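Notes on a plea hearing

15 August 2014

I spent the morning in the public seats at the county courthouse in Dudov. The matter was a burglary at the Kedix warehouse last December. I have been following it since the first filing, mainly for the paperwork, and it had been moved on the calendar twice.

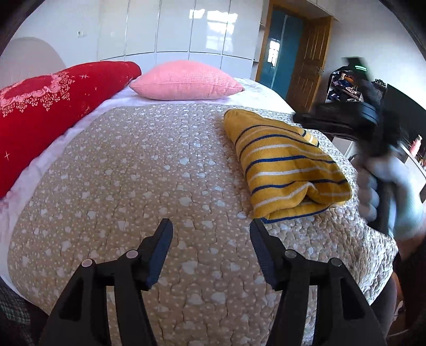
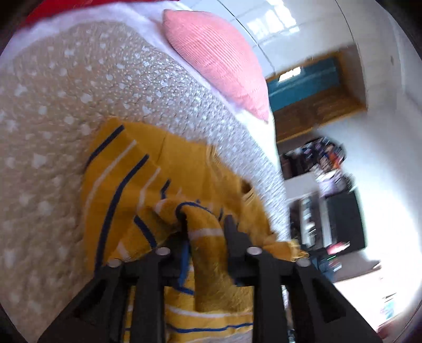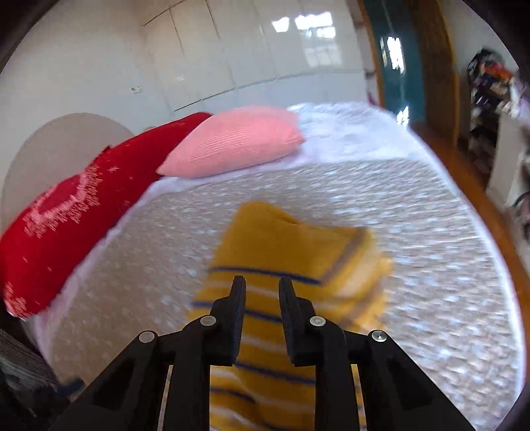 The defendant had been charged with 6 counts. Under the agreement he pleaded guilty to 4 of them, and the state dropped the other two. The dropped counts both concerned the van, which was registered to Fladeck and recovered with the keys in it. The prosecutor gave no reason on the record and the judge did not ask for one.

The hearing took 27 minutes by the clock over the door. Most of that was the colloquy, the set of questions a judge has to put to anyone pleading guilty. Did he understand the charges. Had he had enough time with his lawyer. Had anyone promised him anything outside the written agreement. He answered yes, yes and no. On the question about medication he had to be asked a second time, and the clerk read the answer back.

The factual basis was short. Entry was through the loading door on the north side. The alarm contact on that door had been reported faulty before the break-in, and the work order for the repair was still open. The alarm company, Bravo, was not a party and had no one in the room that I could identify.

Ye-ji Byun appeared for the defense. She asked that the restitution amount be left open until sentencing. The state's figure includes a deductible of $1000 and a line for staff overtime, and she objected to the overtime. The judge reserved the point. I think she has the better argument, as the statute covers direct loss and the overtime was for an inventory count that appears on the schedule anyway.

A presentence report was ordered. Bail conditions stay as they are, with the curfew moved one hour later for work. The sentencing date will be set by notice, so I will have to keep checking the docket. The written agreement should be available from the clerk's office, which closes early on Fridays.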